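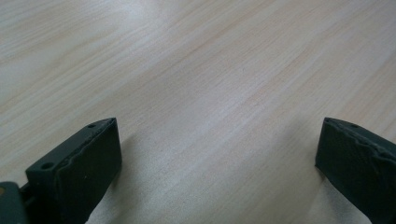 Murray Carrier trouve que la pince de Lanen ne vaut pas ses 618 euros, et il me l'a répété deux fois dans la file du café : pour ce prix-là il veut des patins de rechange dans la boîte. Je note. Je suis à moitié d'accord, voir plus bas.

Donc, portes ouvertes chez Furnodside, 13 mai 2024. Parking plein, badge mal imprimé, démo commencée avant l'heure. J'ai raté l'intro. Pas grave.

Ce que je teste : la pince à main Lanen, deux doigts, celle qu'on tient soi-même pour montrer le geste au robot. On serre, on lâche, ça enregistre, et le bras est censé refaire pareil. Trente et une minutes en main en tout, en deux passages. C'est court, prenez cet avis pour ce qu'il est.

Prise en main. Bonne. Plus légère que la Gurer que j'avais essayée en août, et nettement mieux équilibrée, on ne force pas du poignet. La gâchette par contre... course trop longue, un point dur à mi-chemin. Sur les deux exemplaires, donc pas un défaut isolé. Avec des petites mains ça doit être pénible.

Doigts et patins. Les patins accrochent bien, même sur du lisse. Mais ils s'abîment au bord, et vite d'après le démonstrateur, qui les change toutes les 300 prises. Trois cents ! Sur une journée un peu chargée on y est avant midi. Et là Murray a raison, un jeu de rechange dans la boîte ce serait la moindre des choses. Le remplacement est simple, ceci dit, je l'ai vu faire au stand sans outil spécial.

Les exercices. Tout sur table, bois clair, objets de tous les jours. Le livre, c'est le plus dur de la série, je ne m'y attendais pas.
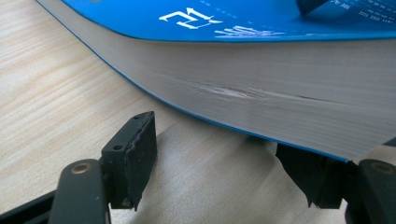
Un gros broché, ça plie, ça glisse, les pages s'écartent si on pince trop haut. Il faut passer un doigt dessous, côté tranche, et refermer doucement. Deux ratés pour moi, troisième essai correct. Une gamine devant moi l'avait fait du premier coup, bon.

Côté logiciel (Pelupessy, vendu à part, grrr) : clair, un peu lent. On revoit son geste tout de suite, on jette les mauvais, on garde les autres. Ils annoncent 1 000 gestes stockés sans abonnement. Après c'est payant et personne au stand n'a su me dire combien. J'ai demandé deux fois, on m'a donné une brochure. Rien dans la brochure.

La restitution par le bras : vue une seule fois, de loin, trop de monde devant. Je ne note pas, ce serait malhonête.

Pour : équilibre, accroche, changement des patins, relecture immédiate du geste.
Contre : gâchette, usure, pas de rechange fourni, tarif du logiciel flou, notice en anglais seulement.

Note : 3,5 sur 5. Pour un atelier ou un lycée qui démarre, oui, à condition de budgeter les patins dès le départ. Pour un particulier, j'attendrais la prochaine version, ils parlent d'une gâchette revue mais sans date.

Accueil sympa sinon, démonstrateurs patients, café correct. Prévoir de venir tôt, à partir de onze heures on ne touche plus à rien.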